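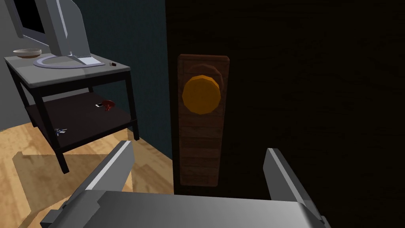

A simulated gripper facing the door in the Lisanholm rooms, with the side table and monitor to the left. Render: Drolitz

CAN A MACHINE DO THE CHORES YET? DROLITZ SHARES A PLAIN ANSWER FROM ITS LISANHOLM STUDY

Utley, March – Drolitz, the home automation research company, has today published the findings of its Lisanholm study, a long and patient look at how well a robot arm copes with the sort of small jobs most of us do on the way to doing something else. Opening a door, picking up the keys, putting a bowl back on the table, moving a cloth from one shelf to another. The short answer is that machines are getting better at these things, that they are still a good way behind a willing ten-year-old, and that doors remain a great deal harder than anyone outside the field tends to expect.

The study was carried out in simulation, in a set of computer-made rooms that the team calls Lisanholm, and it covered more than 3,000 attempts at everyday household tasks. The rooms are furnished much as a lived-in place would be, with the odds and ends that collect on tables and shelves, and the arm was asked to work around them.

"People come up to me at weddings and ask when they can have one that does the ironing," said Hoi-yan Chiu, who leads the study at Drolitz. "I do understand, I would like one too! But before the ironing you have to get into the room where the ironing board is kept, and that means a door, and a door means a knob. A round knob is a lovely thing for a human hand. For two flat fingers it is a bit like trying to open a jam jar with a pair of rulers."

Door opening was given a section of the study to itself, with 300 attempts set aside for it. The team split each attempt into stages, so that a run which went wrong could still teach them something. The arm first had to reach the knob, then close on it firmly enough to turn it, and after that keep hold while the door swung along its own path. Reaching the knob was the most dependable stage by a comfortable margin. Turning it was where most of the trouble lay, as the fingers would often slide round the knob and leave it where it was. Once the latch was free, the arm generally managed to pull the door some of the way, although it was inclined to let go early and then wait, rather politely, for something else to happen.

Tidying went better. Objects with a clear shape and a bit of height to them were picked up and put down again with few upsets, and the arm was pleasingly steady with bowls. Thin, flat items were more of a struggle, particularly when they lay on a lower shelf with a table top close above them, leaving little space for the wrist to turn. Keys were their own small adventure. The arm could get hold of a bunch of keys fairly often, but handing them over the right way round was another matter, and the report is quite frank about it.

Costel Preda, who built the furniture and fittings for the Lisanholm rooms, said that the everyday clutter had been the most useful part of the work. "When we started, the rooms were terribly neat, and the results were very flattering," he said. "Then we began putting things where people really leave them, down on the bottom shelf or next to the computer, and the scores dropped within an afternoon. I was rather pleased, to tell you the truth, though I think I was the only one in the office who was."

Alongside the household tasks, the team ran a smaller set of shop-floor jobs, chiefly restocking low shelves and moving goods from a trolley to a counter. These were chosen with the help of Nelli Kettunen, who manages a hardware shop in Utley and has been advising the project from the start. Her view is a practical one. She would be glad of a machine that could fill a bottom shelf overnight, and she would not mind in the least if it was slow, so long as it stopped and waited when it was unsure. In the study the arm was good at the first part with boxed goods. It was less good at knowing when it was unsure, and that will be a large part of the next round of work.

Drolitz is keen to be clear about what the study does and does not show. A simulated door has no draught behind it and never swells in damp weather, and a simulated bowl does not leave pieces on the carpet. Results in a real home could well be lower. The company has no household product on sale and is not announcing one today.

What it is doing is sharing its work. The Lisanholm rooms, together with the task list and the scoring method, will be offered to universities and small firms under the name Dixit, and Drolitz will look after the collection for the next 3 years. Hui-mei Wu, who is preparing the release, is especially hoping to hear from people who care for relatives at home, or who have trouble with their own hands, and who could say which chores would make the biggest difference to their day. The present list was drawn up mostly by engineers, she points out, and it has a great many bowls in it.

"I would sooner tell somebody that we are halfway through a door than promise them a butler," added Ming-te Shih, director of research at Drolitz. "There is real progress in these results, and I am proud of the team, who have watched an awful lot of doors stay shut. We shall carry on with the knobs through the summer and then have a proper go at drawers."

Notes to editors

The full report, including the stage-by-stage results for door opening, is available on request from the Drolitz press office in Utley. Further renders from the Lisanholm rooms can be supplied for publication with the credit "Drolitz".

Hoi-yan Chiu and Costel Preda are available for interview. Please allow 2 working days for a reply.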